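Search this site
Enter keywords
Go

News from Hegyi
October | By the Hegyi Press Office

Hegyi Extends Archive Box Labeling Standard to Jerbridge Records Store

Hegyi, a supplier of paper records storage, will relabel and reshelve the full holdings of the Jerbridge records store under its Firnby labeling standard. The work covers 2,656 boxes of deeds, survey books, rate ledgers and planning files. It begins this month and will be carried out one aisle at a time so that the reading room can stay open.

The Firnby standard sets out where a label goes on a storage box, how large it may be and what is printed on it. It was first used at the Viveck depot, where 247 boxes were converted during the trial stage.
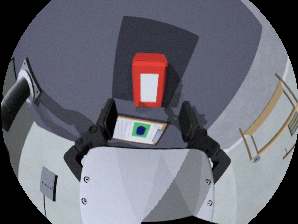 Label placement is the part of the standard that has changed most since the trial. Earlier labels were fixed to the lid and could not be read once boxes were stacked. The current rule calls for one upright label on the front face, taller than it is wide, with a border of box color left showing on all sides. A white label on a bright red box, with the deepest margin at the top, has the proportions intended. The space above the label is kept clear for a date stamp when a box is recalled for review.

Each label carries a shelf code, a series title and a review year. Contents lists are kept in the store catalog and are not printed on the box. Codes are set in plain black type that can be read from the far side of a standard aisle.

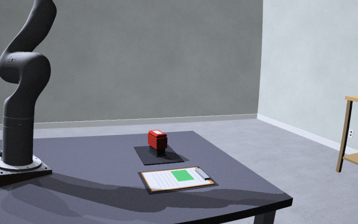
Boxes in poor condition will be replaced before they are labeled. Hegyi has set aside 2,000 new boxes in the two sizes used at Jerbridge. Any left over will be held on site as spares. Old lids will be recycled, except where they carry handwritten notes that have not yet been copied into the catalog.

The store's aisles are kept at 60 degrees Fahrenheit. The adhesive named in the standard is rated for that temperature and can be lifted without tearing the board. Labels are to be pressed from the center outward and left overnight before a box goes back on the shelf.
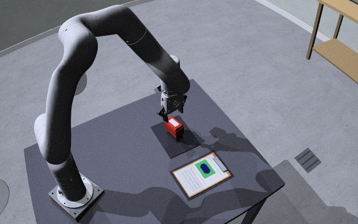

Readers may order items as usual during the work. Requests for a closed aisle will be filled the next working day. The Saturday session will run on its normal hours, but map drawers will not be available until the first two aisles are finished.

A printed copy of the Firnby standard can be requested from the Jerbridge front desk or from the Hegyi press office.

Contact: Hegyi Press Office | Copyright Hegyi. All rights reserved. | Back to top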